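Cleaning Dome Pendants and Tube Lights

Ceiling lights get skipped in most homes and workshops, and the dirt shows up as a dimmer room. I do ours in July, when the days are long and we can manage with the power off.

Switch off at the breaker and let everything cool. Lay an old sheet on the floor or the bench below. Set the ladder so you can reach the lamp without leaning.

Dust first with a dry microfiber cloth, top to bottom. Then wipe with a cloth wrung out in warm water and a drop of dish soap. Never spray a fixture – wet the cloth. For greasy kitchen shades I go over them 2 times and dry them right away.
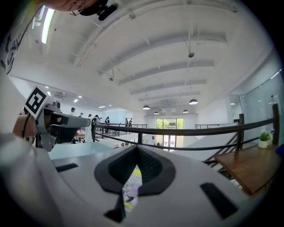 Dark shades are the ones to watch, as dust settles on the upper side and you can't see it from the floor. Start at the back of the room and work toward the door. With dome lamps hung under white beams, wipe the beams first, or the dirt falls on shades you have already cleaned. A long tube light needs only a dry cloth, and recessed lights can wait until last.

Let it all dry for an hour before you turn the breaker back on. Wash the cloths separately.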